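Home | Products | Guides | Warranty | Find a Dealer | Contact

Zurnik Undermount Sink: Installation and Set-Up Guide
Section 4. Fitting the sink to a stone countertop 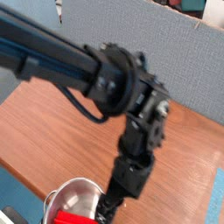
Can the sink be mounted before the countertop is set on the cabinets?
Mount it after the countertop is in place and leveled. A slab that is moved with a sink attached can crack at the narrow strip in front of the cutout.

Print this page | E-mail this page

4.1 Before you start

This section covers the Zurnik single bowl and double bowl models. For the Vudon apron-front sink, go to Section 6. The steps apply to granite, quartz and marble tops. Laminate tops are not suitable for undermount sinks.

You will need:
- the clip kit packed with the sink
- 100% silicone sealant, clear or matched to the stone
- two-part epoxy rated for stone
- denatured alcohol and clean white rags
- two bar clamps and a length of 2x4
- painter's tape and a pencil

Check the cutout against the paper template. If the edge is rough or out of square, have the fabricator correct it now. Do not trim the rim of the sink to fit.

4.2 Dry fit

1. Shut off the water and clear the sink cabinet.
2. Lay a towel on the cabinet floor and place the sink on it.
3. Raise the sink to the underside of the countertop and center it in the cutout.
4. Look at the reveal. The template gives an even reveal on all four sides. If the front and back do not match, shift the sink until they do.
5. Trace the outside of the rim on the stone in pencil. Put a short strip of tape across the rim and the stone at the center of each side, then slit the tape at the joint.
6. Lower the sink.

Note: On double bowl models, check that the divider clears the faucet spout at full swing.

4.3 Attaching the clip studs

1. Wipe the underside of the stone with alcohol, going 3 inches past the pencil line. Let it dry.
2. Mark the stud positions shown on the template. Keep each one at least 1 inch from the edge of the slab.
3. Scuff the marked spots with 80-grit paper and wipe again.
4. Mix the epoxy in small batches. Press each stud into place and hold it until it grabs.
5. Leave the studs for 30 minutes, or longer if the epoxy label calls for it. In a room below 60°F, double the time.

Caution: Do not drill into stone less than 3/4 inch thick. Drilling thin stone voids the countertop warranty in most cases.

4.4 Setting the sink

1. Wipe the sink rim with alcohol.
2. Run one unbroken bead of silicone along the rim, near the inside edge. Close the bead where it began.
3. Raise the sink and line up the slit tape marks.
4. Lay the 2x4 across the cutout on a folded towel. Run a bar clamp through each drain hole and tighten until the silicone starts to squeeze out.
5. Fit the clips and wing nuts. Tighten by hand, working from corner to opposite corner.
6. Wipe off the extra silicone from above with a damp rag, then once more with alcohol.
7. Leave the clamps on overnight. Do not connect the drain or disposer until the silicone has cured.

Caution: A filled bowl is heavy. If you plan to hang a disposer, add the Grereseo support rails described in Section 5.

Revised 2023-09-24

Share (30) | Comments (83)

Previous: Section 3 | Next: Section 5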